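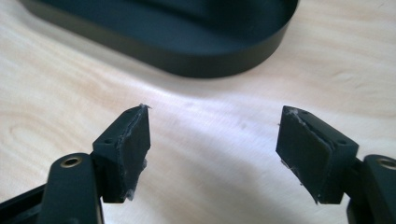
Skondness Opens Its Second Shop in Prurkmont, and This One Mends Your Necklaces Too

PRURKMONT - Well, we did it! Skondness, the little jewelry repair and secondhand shop I've been running out on Lolar Road, is opening a second place downtown this September, at 29 Mahmoud Street, in what used to be the shoe repair. I'm writing this release myself, so if it wanders a bit, that's why, and any editor who wants to trim it is welcome to.

The short version for people in a hurry: we're opening a repair shop for everyday jewelry. Broken clasps, stretched chains, beads that have let go of their string, earrings that have lost their hooks, rings that no longer go over the knuckle. You bring it in, we look at it together at the counter, I tell you what it would cost and you decide. There's a secondhand case too, but the repairs are the main thing.

Why a repair shop?

At Lolar Road we started out selling. Old brooches, strings of glass beads, watches that ran and watches that didn't. And people kept coming in with an envelope. It was nearly always an envelope, or a sandwich bag, and inside would be a necklace that had been sitting in a drawer since the clasp gave out. They weren't asking to sell it. They wanted to know if somebody could fix it, and most of them had already been told it wasn't worth fixing.

I get why a regular jeweler says that. If a chain cost less than a pair of jeans, an hour at the bench costs more than the chain did. But that isn't how people think about the thing in the envelope! It came from an aunt, or a trip, or it's simply the one that goes with everything. So I began doing small repairs between customers, then in the evenings, and by last winter the repair drawer was making me late for dinner most nights and I had pretty much stopped putting new stock in the window.

The new shop is set up for that work from the start. The bench is out front by the window where the light is good, and you can stand and watch if you like. (Some people really do like to. One customer stayed through an entire restringing with her coat on.)

What we fix

Restringing is the biggest part of it. I use silk for pearls, knotted between every one, and coated wire for heavier glass and stone. If you've got beads loose in a jar, bring the jar. If you've got a photo of how they used to be strung, bring that as well, and if you don't, we'll lay them out and you can push them about until they look right to you.

Clasps are next. I'll swap a clasp you can't manage for one you can, and I'm a bit of a preacher about magnetic ones for anybody whose hands give them trouble. They do need a safety chain on a heavy necklace, and they're not a good idea if you wear a pacemaker, so please tell me.

Then there's chain soldering, jump rings, pin backs on brooches, ear wires, ring resizing within reason, and cleaning. I don't set big stones. I don't do watch movements anymore either - batteries and straps, yes, insides, no. For those I'll send you somewhere good and I won't take a fee for it.

Prices will be written on a board behind the counter where everybody can see them. A simple clasp swap on your own chain costs 5 dollars, clasp included, if it's one of our plain ones. Anything bigger gets a written quote before I pick up a tool.

A word about how you keep it

Half of what lands on my bench is there on account of storage, and I've been known to go on about this. Chains tangled in a bowl wear against each other. Pearls kept in plastic for years can dry out and go dull. A thin chain that's been yanked out of a knot will stretch at one link and break there months later, usually at a wedding.

You don't need a fancy box. A row of small hooks or pegs with some air under it will do for necklaces, and a shallow dish with a rim will hold the rings you take off to wash up.

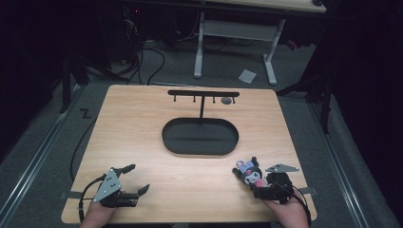
Silver is the fussy one. Keep it dry, keep it in a soft cloth bag if you aren't wearing it much, and leave it out of the bathroom altogether. And wear it! Regular wear keeps tarnish down better than most of the potions people ask me about. Toothpaste is not silver polish, by the way. I have spent entire afternoons getting people's good bracelets past the toothpaste.

For pearls, the rule my old teacher gave me was last on, first off. Perfume and hairspray go on before the pearls do, and when you take them off you wipe them with a soft damp cloth and lay them flat. Hanging stretches the silk over time, so pearls are my exception to the hook advice. I'll have a sheet about all of this at the counter, free, and you can take a handful for your relatives.

Untangling nights

This is the part I'm most excited about. Once a month, after closing, we'll push the counter stools together and hold an untangling night. You bring your worst knot, we provide the lamps, the pins, the baby powder and a pot of tea, and everybody picks away at it together. We tried it at Lolar Road in the spring and it was so much fun that people asked for the next date before they had their coats on. It's free, there's no repair you have to buy, and children are fine as long as they can be trusted around pins.

Doors are at 5 p.m. and we go until the tea runs out. Space is tight, so please call or stop in and put your name on the list. If you don't have a knot, I have a biscuit tin full of them and you can adopt one.

Opening week

We open in September, and during opening week the first 100 people through the door can have one piece cleaned for nothing, while you wait. One piece each, please, and no watches. It takes a few minutes and I'd rather do it properly than fast, so bring a book if there's a line. The bakery two doors down knows we're coming and says it's stocking up.

We're also putting 100 old brooches in a tray in the window, each at the same flat price, most of them from the back room at Lolar Road, where they've been waiting for me to get around to cleaning them. They've all got working pins now, and that was my summer! There are leaves, bows, a good many cats and at least one lobster. When they're gone, they're gone, and I won't be holding any back, so please don't ask me for the lobster.

What happens to Lolar Road

It stays! I've had worried phone calls, so let me say it plainly. The Lolar Road shop will keep the bigger secondhand stock and will still take repairs in over the counter. They'll travel down to Mahmoud Street to be worked on, then go back up to wait for you. Your ticket works at either shop, and gift vouchers do too. The only thing moving for good is the bench, and the radio, which goes where the bench goes.

If you've already got something in for repair, you don't have to do anything. I'll call you when it's ready and you can tell me which shop is handier.

Getting here

29 Mahmoud Street is on the side with the awnings, between the bakery's corner and the old post office steps. The bus stops across the road. There's one step up at the front and a ramp we can put down, so ring the bell or knock on the window. Parking on Mahmoud Street is what it is, but the lot behind the library is usually half empty in the mornings.

For the press

Reporters, bloggers and people who write the neighborhood newsletter are all welcome to come by before we open and have a look. I'm there most mornings putting up shelves, and I'm happy to show you how pearl knotting is done or let you have a go at a knot yourself. Photos are fine, but please ask before you shoot any customer's pieces, as they're not mine to show off.

You can reach me at either Skondness shop by phone or by walking in. If I don't pick up I've probably got a bead in the tweezers, so leave a message and I'll call you back the same day.

Skondness repairs and sells everyday jewelry in Prurkmont, at Lolar Road and, starting in September, at 29 Mahmoud Street.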